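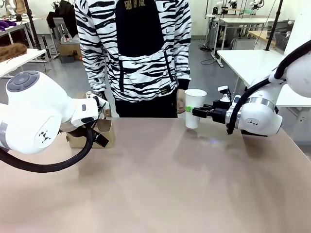 Broad tabletop, matte surface, muted beige-pink tone.

Kekberg Table Frame, Fixed Height
Steel underframe for large work tables. Supplied flat, without top.

Overview

The Kekberg is a bolted steel underframe for tops that are too large or too heavy for four screw-on legs. It is used in sewing rooms, print finishing shops, school art rooms and mail rooms. The frame carries the load on two long rails and two end assemblies. The top rests on the rails and adds nothing to the strength of the structure, so the choice of top is left to the buyer.

Frames and tops are ordered separately. A frame order does not include a top unless one is listed on the quote.

Construction

Long rails: rectangular steel tube, seam welded, ends capped.
End assemblies: two legs and one cross member, welded as a single part.
Joint: four bolts per corner through a welded plate. The bolt heads face inward.
Feet: threaded, with a rubber pad. Adjustment range 50 mm.
Finish: powder coat, fine texture. Light gray or black.
Fixing holes: slotted, in the upper face of both rails, 100 mm apart.

The fixing holes are slotted across the width of the table. Solid wood tops move with the seasons and will crack or lift if they are held in round holes. Set the screw in the middle of the slot and tighten until the washer stops turning by hand. Do not use a power driver for the last turns.

Sizes

Depth over legs: 800 mm or 1000 mm.
Length: made to order. State the length of the top, not the length of the frame.
Height: state the finished height to the upper face of the top, and the thickness of the top. We work out the leg length from these two figures.

The top should overhang the frame on all four sides. An overhang of 50 mm is standard. A larger overhang on the long sides gives more knee room, but a deep overhang at the ends will let a thin top sag. If clamps or a vise will be used along an edge, ask for a drawing before ordering.

Choosing a top

Any flat, rigid sheet can be used. Some notes from past orders:

Matte surfaces cause less glare under ceiling lights and are preferred for reading, cutting and color work. They still give a soft reflection at low angles. Hand marks and smudges are more visible on some matte finishes than on a satin one, and the surface needs wiping more often.

Mid tones are easier to work on for long periods than pure white. White thread, white paper and clear film are hard to see on a white top. Beige, pale gray and dull pink have all been ordered for this reason.

Textured tops are not advised for writing or for rotary cutters.

Tops in two parts can be fitted if the seam falls over a cross brace. The brace is an extra part (see Options). A seam between braces will open up under load.

Load

Rated load is 100 kg per rail, evenly spread. The rating includes the weight of the top. A thick top takes up a fair share of it, so weigh the top or ask the maker for the figure before placing equipment on the table. Point loads, such as a press or a heavy sewing head, should stand over an end assembly or a cross brace.

The frame is not rated for standing on. It is not rated for use with casters.

Assembly

Two people are needed. Lay the top face down on blankets and build the frame on top of it.

1. Place the end assemblies with the welded plates facing each other.
2. Fit the long rails between the plates and start all bolts by hand.
3. Measure both diagonals. They must match before the bolts are tightened.
4. Tighten the bolts in a cross pattern at each corner.
5. Fit the top screws and washers in the slots.
6. Turn the table over, holding it by the rails. Do not pivot it on two legs.
7. Level the feet. Start with the corner that sits highest.

Check the corner bolts again after the first month of use and then each May or at whatever point in the year other shop checks are done. Screws for the top are not supplied, as the length depends on the top.

Options

Cross brace, bolted, same finish as the frame.
Lower shelf supports, one pair. Shelf board by others.
Cable tray, open mesh, hangs from the rear rail.
Steel foot plates with floor fixing holes, in place of rubber pads.
Solau linking kit, joins two frames end to end. Both frames must have the same depth.

The older Lullstead linking kit does not fit frames with inward-facing bolt heads. If you are adding to a Lullstead row, send a photo of the corner plate with your request.

Spare parts

Feet, end caps, bolts and corner plates are held in stock. Touch-up paint is available in both colors. Rails and end assemblies are made to order and can be supplied singly for repair.

Orders and drawings

Quotes: Aarti Upadhyay
Drawings and special sizes: Girish Srivastava
Spare parts: Satish Kanaujia

Sheet revised 28 September 2022. Load figures replace those in earlier sheets.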